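Two-Finger Gripper Trials at a Network Rack: Project Report

Last updated: September

Our group set out to check a claim we kept reading, that a cheap parallel gripper with soft pads is good enough for cable work in a server closet. We compared two finger sets, the Eide and the Gravano, on the same white arm with the Zirness controller. I doubted the claim at the start and I still do. 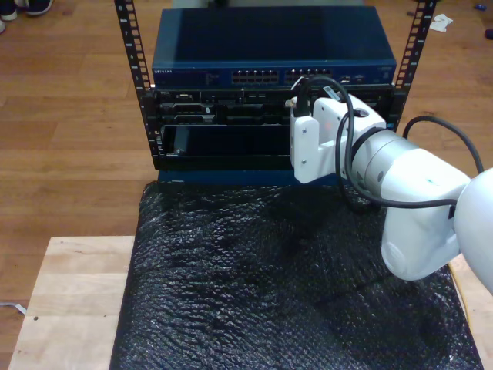
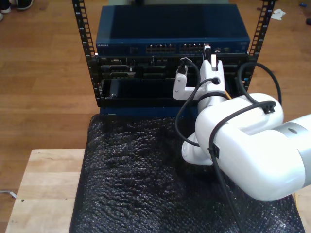
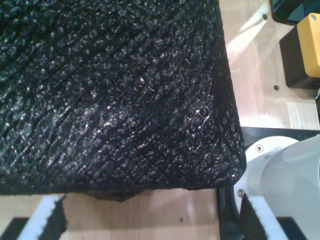
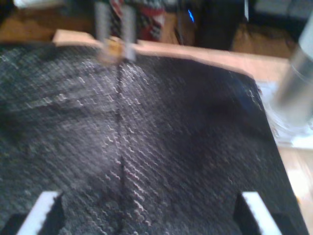

Setup with the arm at the rack (first two) and close views between the fingers (last two).

The rack was a small open one with a NETGEAR switch on top and a black chassis under it. We laid black bubble wrap over the table. The job was to bring a cable plug to the right-hand port block and push it in.

We logged 1,567 attempts in all. Of these, 1,193 ended with the plug seated. That sounds fine until you split it up. Most of the good runs started with the plug already lined up in the fingers by hand, and a person who has to line up the plug could just as well plug it in. When the arm had to pick the cable up by itself we only did 300 runs, and just 13 of those ended in a seated plug without help.

The Gravano fingers held the plug more firmly, but they were wider and bumped the next port over. The Eide fingers fit better and let the plug twist. I would not call either one a winner. The maker's sheet for the Gravano set talks about "universal grip," and I have no idea what that is supposed to mean for a plug with a clip on one side.

The close camera views were less help than we hoped. A dark, textured surface takes up most of the view in both of the ones shown, and the light bouncing off it gave the Surnurero tracking software trouble. It often marked a shiny spot as the edge of a connector. Turning the room lights down helped some, but then the ports got hard to make out from the other camera.

The cables on the arm itself were another problem. Loops that looked harmless at rest pulled on the wrist in some poses, and we did not measure how hard. Any difference between the finger sets smaller than that pull means nothing, so I left the force plots out of this report. They are in the project folder for anyone who wants to argue about them.

Still to do: repeat the pickup runs with a plain matte cover on the table, shorten the cable loops, and run both finger sets on the same afternoon. We did not do that last one, and we should have.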